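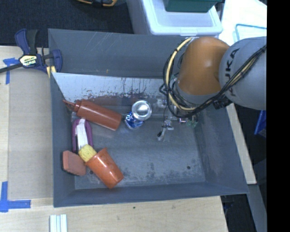 Why Do Things Slide Down Slopes?

Put a marble on a flat table and it stays where it is. Lift one end of the table and the marble rolls to the other end. Nothing pushed it. So what made it move?

The answer is gravity. Gravity pulls everything toward the ground, all the time. On a flat table, the table pushes back straight up, and the two pushes balance. On a slope, the surface can't hold the marble back completely. Part of the pull of gravity points down the slope, and the marble goes that way.

What slows things down?

Now try a rubber eraser. You can tip the table quite a lot before it moves. That is because of friction, a force that acts when two surfaces touch. Rough or sticky surfaces have a lot of friction. Smooth ones, like ice or a metal slide, have less.

Shape matters too. Round things can roll, and rolling takes less of a push than sliding. A bottle on its side may roll if it points across the slope, but it may stay put if it points straight down.

Try it yourself

You will need a tray, some books, a coin, an eraser and a small block.

Put the coin, the eraser and the block in a row at one end of the tray. Slide one book under that end. Add another book, then another. Write down which thing moves first and how many books it took.

Next, lay a dish towel over the tray and do it again. Did you need more books this time?

Words to know

Gravity: the pull that brings things toward the ground.
Friction: the force that slows things down when they rub together.
Slope: a surface that is higher at one end than the other.

Written by Yasaman Jalali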